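## 4. Placing the Oltlow desk scale and first start

Before you begin, read the cautions in section 2. You need the scale, its adapter, and the 200 g check weight from the side pocket of the case.

1. Choose a place away from windows, heaters and fans. Moving air changes the reading.
2. Turn the four feet until the bubble is in the middle of the ring.
3. Plug in the adapter and wait until the display shows 0.0. 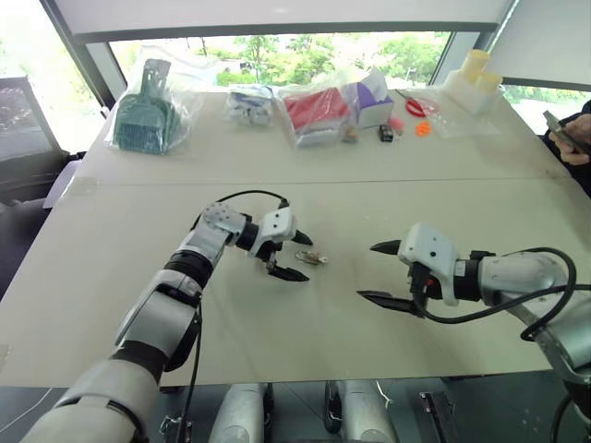
The surface under the scale must be level and must not bend when you lean on it. Test it with the bubble: press the corner of the table with your hand and look if the bubble moves. Pay attention to tables made of two panels, like the large beige one here with the seam across the middle. Put all four feet on the same panel — never over the seam.

**Caution:** Do not lift the scale by the pan. The pan is only resting on its pins.

4. Press and hold CAL until the display blinks.
5. Put the check weight in the center of the pan and take your hand away.

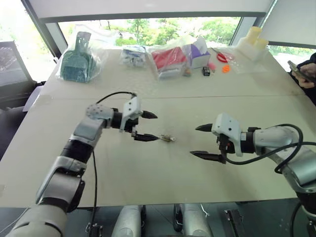 6. Wait for the beep, then remove the weight. The display must return to 0.0. If it shows a different value, repeat from step 4.

**Note:** If the display shows error 984, the scale was moved during calibration. Switch it off, wait around 2 minutes and start again from step 2.

Small parts under 100 mg cannot be weighed one by one. Weigh several together and divide, as described in section 6.

Repeat the calibration each time you carry the scale to another room. Units sold before August have no beep — for these, wait until the blinking stops.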